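Fruit on top or in the bottom drawer?

Dondberg
Posts: 310
We moved the long white desk up against the fridge in December, so now there's a landing spot right next to the upper compartment. I've been keeping fruit up there and using a yellow basket on the desk for whatever is coming out or going in. My brother-in-law says fruit belongs in the drawer and nowhere else. What do you all do?

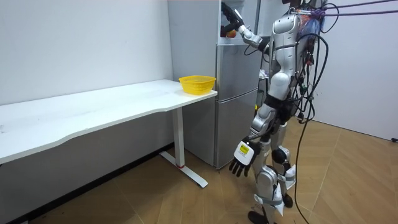

Fruit in the upper compartment, desk on the left.

Stullik
Posts: 971
Your brother-in-law is right for apples. Mine go in the drawer in a bag with a few holes poked in it. On an upper shelf they get soft on me in a couple of weeks. Also you forget what's up there if you're short.

Dondberg
Posts: 310
I'm not short, and the drawer is full of carrots and cabbage. Apples next to carrots makes the carrots bitter, or so I was always told. The basket lives at the front of the desk, on the fridge side.
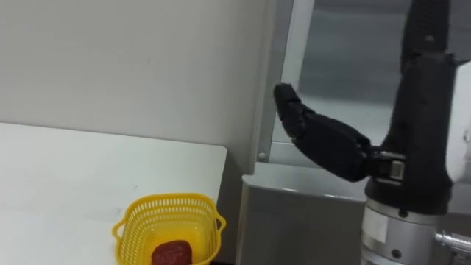 Csizmadia agrees about the carrots and keeps hers on a separate shelf with the celery. She also says a slotted basket can go straight into the fridge, fruit and all, and then there's no moving things one at a time. Measure the shelf first, handles included.

Stullik
Posts: 971
I don't buy the bitter carrot thing. Had them together for years, same drawer.

Skarneck
Posts: 923
It's real, but it takes a while. If you eat your carrots in a week you won't notice.
Dondberg, what fruit are we talking about? Pomegranates will sit in a fridge for a month or more. Peaches I wouldn't put in until they're ripe.

Dondberg
Posts: 310
Pomegranates and apples mostly. No peaches this time of year.
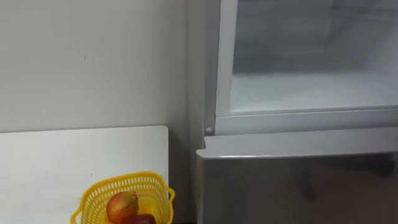 Pomegranate at the back of the basket.

Skarneck
Posts: 923
Then I'd leave them up top. Don't wash them until you're going to eat them.

Stullik
Posts: 971
Still say drawer for the apples. Buy fewer carrots.

Dondberg
Posts: 310
Not happening, we go through a lot of soup. I'll try the whole basket on the shelf like Csizmadia said. Kornél Bodnár on the other board warned me that the mesh kind marks soft fruit, so maybe a dish towel in the bottom.
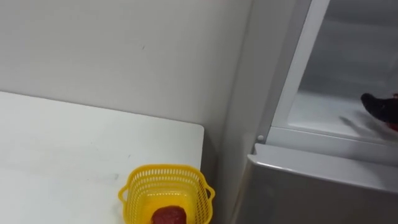 Basket on the desk, fridge open next to it.

Skarneck
Posts: 923
Paper towel is better. Change it when it gets damp.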